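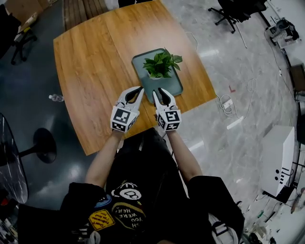
Nivard Field Siren, Model 45

The Nivard is a warning siren for villages and farms which have wild elephants near. It gives a loud signal when a herd comes close to the fields, so the people can go inside and the animals can turn back before they reach the crops.

How it works

A thin trip line goes around the field at the height of an elephant's chest. Dogs, goats and wild pigs pass under it. When a large animal pushes the line, a pin comes out of the switch box and the siren sounds for 45 seconds. After this it is silent, and the pin must be put back by hand. We made it this way on purpose — a siren which sounds all night is soon ignored by the people and also by the elephants.

The line is not electric and cannot hurt a person or an animal. It breaks away under strong force.

What is in the box

Siren with steel bracket
Switch box with two pins
Trip line, 1,201 feet on one reel
Solar panel and battery
Printed guide with drawings

Posts are not included. Most buyers cut their own. Bamboo is good if it is replaced after the rains.

Placing the siren

Put the siren on a tree or a wall, higher than an elephant can reach with the trunk. Keep it on the village side of the field. The sound should come from the direction of the houses and leave the forest side open, because frightened animals need a free way to go. Never close the line in a full circle around a path which elephants use every season.

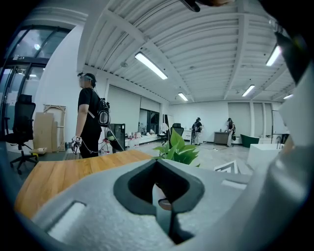
Battery care is simple but must be done. Clean the solar panel every week in the dry months, when the dust is heavy. The battery is changed with the switch box lying flat, so please bring it down from the post and work at a table. A plain wooden tabletop, like the one in the photo, is good enough. Keep the small screws in a cup. If the green light does not come on after one full day of sun, write to Agata Ruggiero at our service desk and give the number printed inside the lid.

Questions from buyers

Will the elephants become used to it? Some of them, yes. Zakhar Skoryk, who tests our sirens, advises moving the line by a few yards every month and changing the tone with the small switch on the back. There are four tones.

Can it be used with chili fences or beehive fences? Yes. Leave 51 feet between them, so that the beekeeper does not pull the line by accident.

Price and delivery

One set costs 4,000 rupees. Orders for January must reach us before the harvest break. Spare pins and line are sold separately under the name Satis.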